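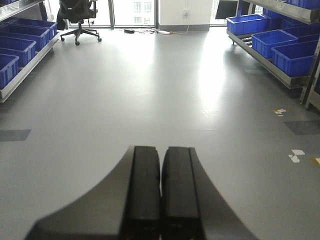
Bimura, November

I'm Muireann Horgan and I look after the picking floor at Derner, where we've started handing some of the fetching between the shelves over to a robot. It takes parts from the blue bins and I need two more people to work alongside it.

So what would you be doing? Mornings you'd keep the bins stocked, check what the gripper has picked against the order sheet and sort out the ones it drops or refuses (small bags are its weak spot, and anything shiny). Afternoons are more of a mix — packing, returns, and a turn at the desk learning to set up jobs on the screen. Tadhg Gallagher will train you on that, and he's very patient, I've tested him!

The job has changed a lot. We used to walk the aisles all shift with a trolley, and my knees remember it. Now there's less walking and more checking, and some of the team miss the trolley. Nobody's hours were cut, and we'd like your opinion on what the robot should and shouldn't be doing.

You don't need any experience with robots. You do need to be fine standing for a good part of the day and happy to say when something looks wrong.

Pay is 600 a week, 7.30am to 3.30pm, with a paid half hour for lunch. Send me a few lines about yourself, or ring the Derner office and ask for me or Su-chen Fang. Bring flat shoes if you come for a look round.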